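Gemeindespeicher von Zarei

Die Gemeindespeicher von Zarei waren ein System gemeinschaftlicher Getreidelagerung im Hochtal von Zarei, das vom späten 17. Jahrhundert bis in die erste Hälfte des 20. Jahrhunderts bestand. In der Wirtschaftsgeschichte und der Institutionenökonomik gelten sie als Fall einer lokalen Risikoteilung, die ohne staatliche Aufsicht auskam und deren Regeln über mehrere Generationen nahezu unverändert blieben.

Entstehung
Die älteste erhaltene Speicherordnung stammt aus dem Dorf Wado. Sie verpflichtete jeden Haushalt mit eigenem Pflugland, nach der Ernte im August einen festen Anteil des Ertrags einzulagern. Haushalte ohne Land konnten ihren Beitrag durch Arbeit an den Terrassenmauern leisten. Bis zum Ende des 18. Jahrhunderts übernahmen 54 Dörfer die Ordnung, darunter Trikar, der größte Marktort des Tals. Das Lagerbuch von Trikar nennt für diese Zeit einen Bestand von 900 Sack Gerste und Weizen.

Organisation
Jeder Speicher unterstand zwei Schlüsselhaltern, die verschiedenen Sippen angehören mussten. Die Tür ließ sich nur mit beiden Schlüsseln öffnen. Entnahmen galten als Darlehen und waren nach der folgenden Ernte zurückzuerstatten, in der Regel mit einem Aufschlag in Naturalien. Bei Missernten konnte die Dorfversammlung den Aufschlag erlassen. Wer ohne anerkannten Grund nicht zurückzahlte, verlor den Anspruch auf weitere Entnahmen – das Weiderecht blieb davon unberührt.

Niedergang
Mit dem Bau der Talstraße verlor die örtliche Vorratshaltung an Bedeutung. Getreide wurde zunehmend über Händler in Trikar bezogen, und die Steuerreform ersetzte die Naturalabgaben durch Geldzahlungen. In Wado wurde der Speicher zuletzt als Schulraum genutzt.

Forschung
Touran Golestani wertete die Lagerbücher erstmals systematisch aus und erfasste dabei mehr als 1000 Einzeldarlehen. Nach ihrer Deutung beruhte die hohe Rückzahlungsquote vor allem auf der gegenseitigen Kontrolle der Sippen. Die spätere Literatur verweist dagegen stärker auf die geringe Abwanderung aus dem Tal. Umstritten ist ferner, ob landlose Haushalte in gleichem Maß Zugang zu den Vorräten hatten – die Bücher verzeichnen ihre Entnahmen nur lückenhaft.
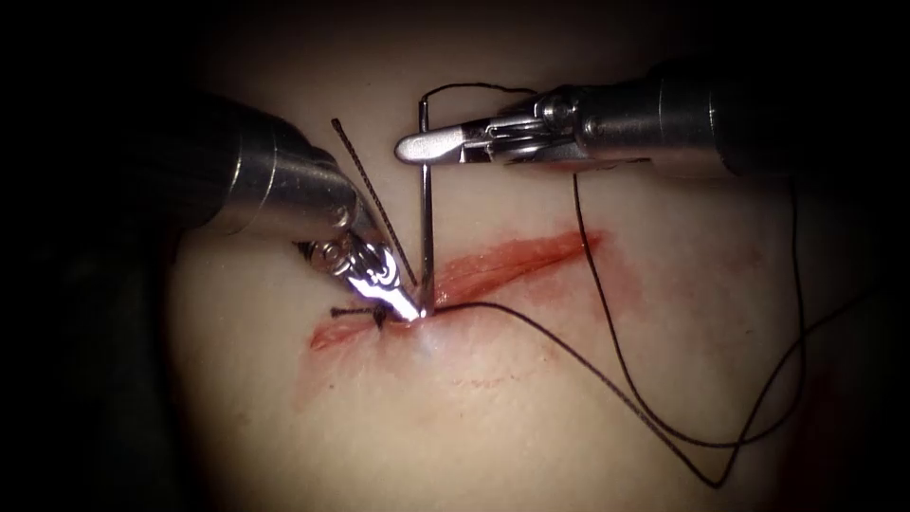 Ein Teil der Lagerbücher wird in der Sammlung Zetier verwahrt. Die Bände aus Trikar sind vollständig erschlossen, für Wado fehlen die Jahrgänge vor der zweiten Fassung der Speicherordnung.

Stand: 29. Januar 2022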